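Home > Galleries > Workshop > Desktop towers

Inside an old desktop tower

Tsehay Ambaye and I have been stripping office desktops for parts since early April. There are around 70 of them, all bound for Vurkham once they are sorted. We lay each tower on its side on the slatted bench and take the side panel off first - everything else is easier to reach after that. 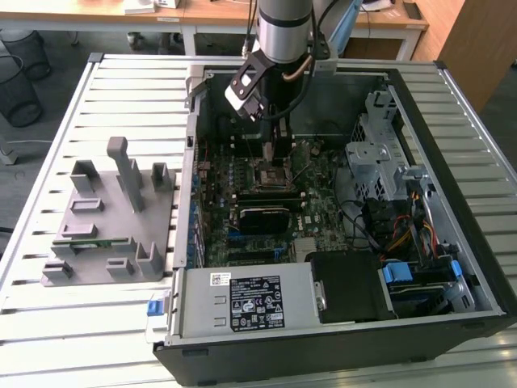 The drive cages take the most time. Screws go into one tub and brackets into another, and any drives are logged by serial number before they leave the room. Power supplies are kept with their cases until the end, as the loose ones tend to get mixed up.

Memory goes in a separate tray with the date on a strip of tape. We don't bother saving the side panels unless a spare is needed. 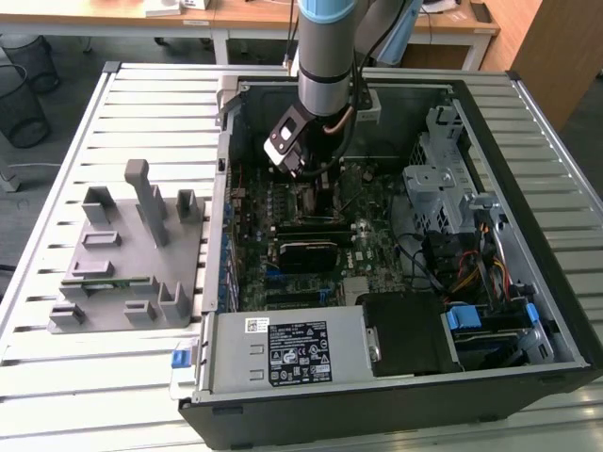
Dell board with the low-profile graphics card still in its slot. Power supply along the near side, blue drive latches to the right.

Gallery by Adanech Gebreyes

Filed under: Workshop, Computers, Reuse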